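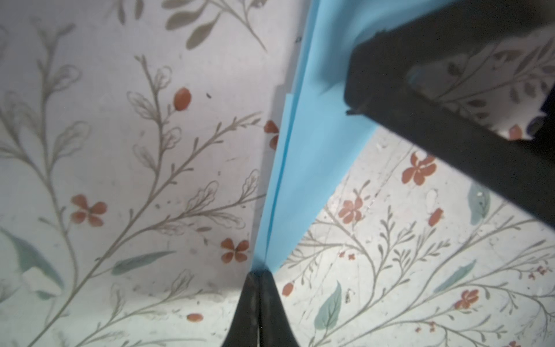
# Folded triangles for a table setting

Project report, Design for Hospitality, second year

## 1. Introduction

The project is about the plain folded triangle and how it looks against a patterned surface. It began with a practical task for the Tramwood tearoom, which uses leafy print covers on its tables and wanted a simple fold that staff could make quickly between sittings. The tearoom had tried taller folds, such as the fan and the bishop's hat, and found that they fell over when the door was opened.

I was asked to suggest a fold and a colour, and to write a short instruction card. I also looked at how a folded shape reads when there is more than one print in the room. This part was not in the original request, but it ended up taking most of my time.

The work was done in January and February.

## 2. Background

Most of the folding guides in the college library treat the napkin as something that sits on a white plate on a white cloth. The pictures are clear and the edges are easy to see. Very few of them deal with printed covers. The one that helped most was the Quintanilla handbook, which has a chapter on informal tables and suggests a single plain colour when the cover has a small print.

The handbook also makes a difference between a fold and a crease. In its terms, a fold is where the sheet turns over, and a crease is a fold that has been pressed until it stays. I have kept to these words in the report. A triangle for a table needs to be creased along at least one side or it opens again by itself.

## 3. Choosing the surfaces

I wanted a base print and a wall print that would be difficult in different ways.

The base is white with thin branching stems, small leaves and little red flowers. It is a busy print, but everything in it is small and the colours are quiet, mostly grey-green and brown. From a distance it looks almost like a pale grey cloth. It is close to the Tramwood covers, though theirs has more green in it.

The wall covering is much bolder. It has large maroon-red medallions, open in the middle like lace doilies, on a speckled white ground. I chose it from the Lernent sample book because the tearoom has a similar red on one wall. Used alone it would be too much for a small room. As a backdrop it was a fair test, because a weak colour on the table would be lost in front of it.

I did consider a plain wall and made a few notes with one. The result was neater but it did not tell me anything about the tearoom.

## 4. Choosing the colour

The first sheets I tried were cream. They disappeared on the leafy print as soon as they were flat, and only the shadow at the fold could be seen. Dark green was the opposite. It stood out well but made the print look dirty.

Light blue was the best of those I tried. There is no blue in the stems or flowers, and only a blue-green tint in a few leaves, so the whole outline of the folded shape stays clear. Where the sheet is doubled over on itself the second edge can be seen running beside the first, and this gives the shape some depth without any extra folding. The blue also sits calmly in front of the maroon, which I had not expected.

A pale yellow from the Skarby range was suggested at the interim review. I tested it in cloth only. It was pleasant in daylight but went the same colour as the base under the evening lamps.

## 5. Method

I bought a pack of 100 squares in paper and a smaller number in cloth, so that I could work in both. The fold is the same for each:

1. Lay the square flat with one corner towards you.
2. Bring the near corner up to the far corner.
3. Line up the points before pressing anything.
4. Press from the middle of the fold out to each side.
5. Turn the triangle so that the long edge faces the guest.

Step 3 is where most of my mistakes happened. If the points are out by even a little, the second layer shows as a thin strip that gets wider towards one end. On a plain cloth this might pass. On a print it is easy to see, as the pattern gives the eye something to compare it with.

Cloth needs a slightly different hand from paper. Paper takes a crease straight away and keeps it, including the wrong ones. Cloth is more forgiving but has to be held down at one side while the other is moved, or the whole thing slides across the table.

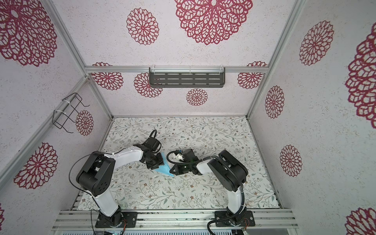
## 6. Results

I kept notes on 62 of the folded triangles, using paper and cloth. The rest were practice and I did not write them up.

- **Outline.** Light blue was the clearest on the leafy base. The outline could still be read with the red medallions behind it.
- **Fold line.** A sharp crease looked better than a soft one on this print. Soft folds in cloth looked unfinished.
- **Position.** Triangles placed square to the table edge looked stiff. Turning them slightly was better – although too much of an angle looked like an accident.
- **Keeping flat.** Paper triangles lifted at the open side after a while. Cloth stayed down if it had been ironed first.

Size mattered less than I had thought. The larger cloth squares covered more of the print, which some of the tearoom staff liked and some did not.

## 7. Problems

The lamps in the college workroom are colder than those at Tramwood, and my colour notes should be read with that in mind. I took the blue and the cream to the tearoom one afternoon, but the yellow was only seen in the workroom.

The base covering also had to be smoothed before each set of folds. Any ripple under the sheet showed through as a false crease, mainly with paper. I lost a few good ones this way before I started checking first.

## 8. Recommendation for the tearoom

I recommend the simple triangle in light blue cloth, ironed and folded once, for the main tables. Paper can be used outside in summer, with something small on top to hold the open side down. The instruction card has the five steps from section 5 in large print and fits inside the drawer where the napkins are kept.

The red wall can stay as it is. If the covers are replaced later, I would look again at the blue before ordering more cloth, particularly if the new print has any blue flowers in it.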